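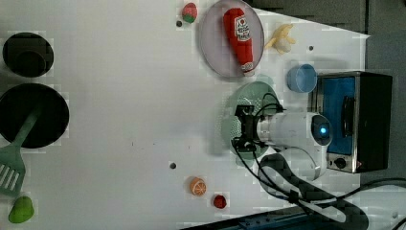 Emura play kitchen sets are supplied as mixed cookware, tableware and play food, and most of the questions we receive concern cleaning, storage and replacement of individual pieces. The answers on this page apply to all current Emura sets and to the Denuva activity table. They also apply where set pieces are used together with ordinary kitchen items. Larger pieces determine how much table space is needed: a pot, a frying pan, a colander and a plate laid out near the edges still leave a clear area for play on a white tabletop, with small pieces such as the strawberry and the banana fitting between them.

General

Which pieces are included in a set?
Contents vary by set. The packing list is printed on the inside of the carton lid and gives a part number for every piece. Keep the lid or copy the list before recycling the carton. Replacement orders are processed by part number only.

Can pieces from different sets be combined?
Yes. All play food is made to the same scale. Cups and plates from earlier sets are slightly smaller and do not stack with current ones, but can be used alongside them.

Can the pots and pans be used on a stove?
No. Emura cookware is for play only and must not be placed on a stove, in an oven or in a microwave. If you mix it with household cookware, store the two separately after play. Black pans are easily confused at a glance, so we recommend marking the underside of the play version with a paint pen.

Can real food be served on the plates?
Dry snacks may be served on plates and in cups carrying the food contact symbol on the base. Pieces without the symbol are for play food only.

Cleaning

How should play food be cleaned?
Wipe with a damp cloth and mild dish soap, then wipe again with plain water. Dry before storing. Do not soak pieces that have a seam or a moving part.

How do I clean between the peel flaps of the banana?
Open the flaps one at a time and use a soft toothbrush. Leave them open until the inside is dry. Folding them shut while damp can leave marks on the paler center.

Are any pieces dishwasher safe?
Cups, plates and colanders may go on the top rack at a low temperature setting. Spatulas should be washed by hand – long slots catch on rack pins and the head can bend during the cycle. Empty bottles should also be washed by hand.

Can I use an empty ketchup bottle from the kitchen as a play piece?
Yes, provided it has been washed thoroughly, including the cap. Fill it with warm water and dish soap, leave it for an hour, empty it and repeat until no smell remains. Paper labels will come off during washing. Discard the bottle if the cap splits or a part of it comes loose.

Denuva table

What are the dimensions?
The tabletop is 1,280 mm long. Height depends on the leg kit ordered and is given on the leg kit label.

What are the round holes in the tabletop for?
The holes accept the pegs of the Denuva rail and shelf, both sold separately. They may be left open. Plugs are available if small play pieces are being used by children who like to post things through them.

How do I remove stains from a white tabletop?
Use a damp cloth first. For crayon or food coloring, apply a paste of baking soda and water, leave it for a few minutes and wipe off. Do not use scouring pads, bleach or solvent cleaners. Dark scuffs left by pan bases usually come off with a melamine sponge and light pressure.

How much weight can the rail hold?
The rail is rated for 2 kg in total, evenly spread. A loaded utensil holder weighs about 400 g.

Storage

What is the best way to store a full set?
Place the frying pan at the bottom, the pot inside it, and the colander on top. Cups go inside the pot. Play food should be kept in a separate box, as leaves and stems wear quickly under heavier pieces. Plates can stand on edge along the side of the carton.

Can sets be stored in a garage or shed?
Not recommended. Repeated freezing makes soft pieces brittle, and green and red parts fade in direct sun.

Replacements and returns

How do I order a single piece?
Send the part number to Heritz, the distributor for Emura and Denuva. Lids, cups and fruit are normally in stock. Part 119, the small spatula, has been discontinued and is replaced by the longer slotted version.

A piece was missing on delivery. What should I do?
Check the inner tray first; small fruit sometimes slips underneath it. If the piece is not there, send the carton code and part number to Heritz within the return period stated on your invoice.

Can I return a set that has been opened?
Yes, if all pieces are present and unused. Sets bought through Baldursdóttir stores must be returned to the store.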